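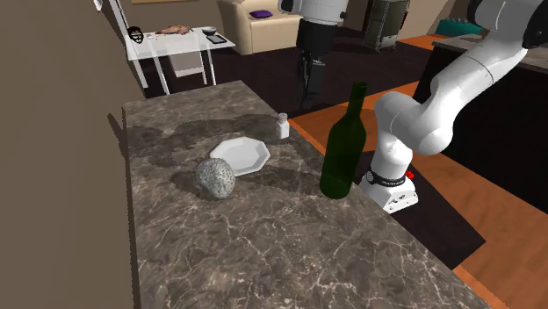 Simulated counter at reset: plate, speckled sphere, shaker, green bottle, arm at right.

Ticket: Controller comparison, bottle displaced on approach
Opened by: Gavin Rennie
Assigned to: Lejla Matić
Opened: Jun 18, 2024
Status: Open, workaround in place

Summary
We are comparing the Preritz and Orkodura controllers on the counter layout. Task is to reach the plate from the reset pose without moving anything else. Orkodura completes it. Preritz knocks the green bottle in some 5 runs out of 20. Same arm model, same gripper, same seed list for both.

Steps to reproduce
Load the counter layout, select Preritz, leave the speed limit at default, run seeds 1 to 20. Contact is logged between the forearm link and the bottle neck.

Rennie
Bottle stands next to the arm base, so the first swing has little room. Raised the clearance margin from 10 mm to 20 mm. No change in the contact count. Suspect the margin is not being read.

Matić
Confirmed. Preritz takes the margin from its own config and ignores the layout file. Orkodura reads the layout file. All Preritz results so far were therefore run at zero margin and should not go in the comparison table.

Rennie
Set 10 mm in the Preritz config. Seeds 1 to 20 clean. Planning time is up to 290 ms per request. Orkodura not retimed yet.

Matić
Please retime it on the same machine. Also, the soft dark patches on the worktop are shadows. The Hudmont depth camera model does not see them, but the Grewal colour segmenter labels part of them as an object. Raised separately, do not fix under this ticket.

Outstanding
Rerun both controllers with matching margins.
Add a config check at start-up that stops the run if the two values differ.
Old Preritz logs to be kept until the rerun is signed off.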